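Liltwood Wants to Sell You a Better Blender. We Asked Why.

January 15, 2021

Every January the kitchen gadget companies remember that we all feel bad about December. My inbox fills up with slow juicers, soup makers and high-speed blenders, each one promising clearer skin by spring. The latest is the Neller, a countertop blender from Liltwood that will set you back $182 before you have bought a single bag of spinach.

I spent an hour on the phone with the company's product manager, who was friendly, patient and very fond of the word "wellness." I started with the claim on the front of the brochure, that the Neller "unlocks" nutrients other blenders leave behind.

"It breaks the cell walls more completely," she told me. "Your body has less work to do."

Was there a study? There was an in-house test, she said, which measured how fine the pulp was. Did it measure what anyone absorbed from it? A pause. "No, that would be a different kind of test."

It would. Chewing also breaks things up, and I already own teeth.

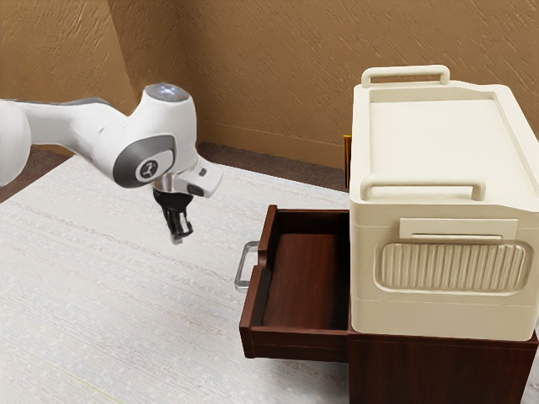

Computer rendering: white robot arm with a black gripper, over a pale gray floor.

We moved on to the motor. The older model, the Courtois, ran at 2000 watts, and the Neller runs at the same. So what is the buyer of the new one paying for? "The jar is a different shape, and the blade sits lower," she said. "You get fewer dry pockets with frozen fruit." That I can believe. My own blender leaves a lump of mango spinning on top like a hat, and I have to stop and poke it down with a spoon. If she had led with the mango I might have been an easier audience.

I asked about noise, which the brochure skips. "It's a powerful blender. It isn't silent." Louder than the Courtois? "Comparable." She offered to send me a decibel figure and I am still waiting for it.

The warranty runs two years on the motor and does not cover the jar seal, the part that failed on both blenders I have owned. Replacement seals are sold only through Merkano, the online store that handles Liltwood's spare parts, and shipping is extra. "We're looking at that," she said.

Then there is the recipe plan, a 30-day green smoothie "reset" that comes in the box. I read her a line from it about flushing toxins and asked which toxins. "That's written by our marketing partners," she said. "I'd think of it as encouragement to eat more vegetables." I asked if the wording might change. Possibly in May, when the booklet is reprinted.

Would she tell someone with a working blender to replace it? To her credit, she didn't dodge. "If you're happy with it, keep it. If you use it every day and it struggles with ice, come and look at ours."

My blender struggles with ice. I make a smoothie maybe twice a week, and I'm keeping it.

Get our kitchen newsletter in your inbox. Enter your email to sign up. You can unsubscribe at any time.

Contact us | Copyright 2021. All rights reserved. | Back to top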